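27 June 2024

Floor finish trial, Prerdale building, ground floor rooms. Continued from the February entry.

Went over the test patches again this morning before the heating contractor came in. Four patches, two by the door and two under the window, all on the same boards. Sanded to 120 grit in February, vacuumed, wiped with a tack cloth. Patches A and B got the hard wax oil, C and D the water-based lacquer. Two coats each, second coat lightly keyed with a grey pad.

Patch A (door, oil): dull along the walking line, fine otherwise. A drop of water left for 15 minutes sat up at the edge of the patch but soaked in along the worn strip and left a dark ring. Ring had nearly gone by lunch.

Patch B (window, oil): no real change. Water wiped off clean after 15 minutes. Slight yellowing compared with the offcut kept in the drawer, which I would put down to sun.

Patch C (door, lacquer): scratched. Long shallow ones, all running the same way as the traffic, and one deeper one that goes through to bare wood. Grit from the yard, I think. The mat is too short and people step over it. Water did not get in anywhere except at the deep scratch.

Patch D (window, lacquer): as new. Still has the small brush hair near the skirting that I meant to pick out.

So the lacquer holds up better against wet and the oil is easier to put right. I rubbed a bit of oil into the worn strip on A with a cloth and it took 20 minutes including finding the cloth. C would need the whole patch sanding back, and on a full floor that means clearing the room.

Costs, worked out on the back of the Flallness quote. Total area for the rooms we are looking at is 411 square metres. Flallness want 2,205 for the oil, materials only, two coats, delivered. Their lacquer price has not come through. I asked again by email. The old price list from Thomas is no use now, they have stopped doing the matt version.

Things I got wrong in February: did not write down the room temperature or humidity when coating. Did not photograph the patches before anyone walked on them. Marked C and D in pencil, and the pencil on C has rubbed off, so I had to work it out from the sketch. Use tape on the skirting next time.

The Grorkosura block has the darker boards and should be tested separately. Not assuming the oil will look the same there.

Light boards:
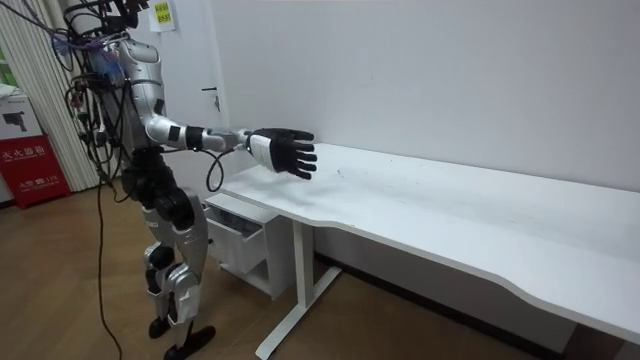

*Light brown floor with the long white desk.*

Colour seems right to me for the oil with no tint. The white tint sample went pinkish on the offcut and I would leave it out.

To do:

- chase Flallness for the lacquer price
- longer mat at the yard door
- second coat of oil on the worn strip of A, tomorrow if dry
- felt pads for chair legs, the stick-on ones came off
- sand out C and redo it with oil, same grit as before
- put a thermometer in the room before any more coating
- move the offcuts out of the drawer, it no longer shuts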